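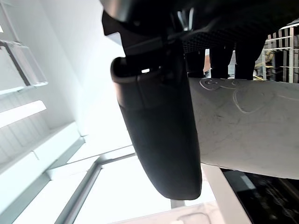
Gripper finger, close view.

Print this page | E-mail this page

Notebook entry, May. Trade and Regional Recovery workshop, Brukthorpe.

The morning was given to the draft paper on export credit in smaller economies. The Trinex tables were corrected before the session opened: the survey now covers 1,807 exporting firms, and the row for Putach has been restored. Colleagues holding the earlier version should discard it.

Discussion turned on whether lending fell before orders did. The monthly series for Putach shows credit tightening 3 months ahead of shipments, but the lag is not found in every district.

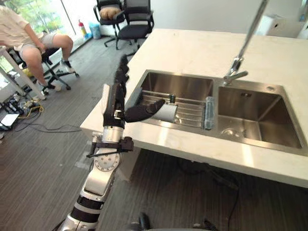 Obradović objected that the lag may reflect late reporting by the banks, and asked that the paper make no claim on timing until the returns have been checked. This was accepted.

Section 9 will therefore be redrafted. The passage on tariff relief stands, with one change: food imports are to be shown apart from fuel,
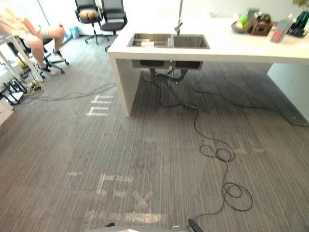
and the two are to be given in constant prices throughout. The deflator is still to be agreed with Trinex. Returns from the banks are awaited.

Contact us | Copyright Brukthorpe Workshop on Trade | Back to top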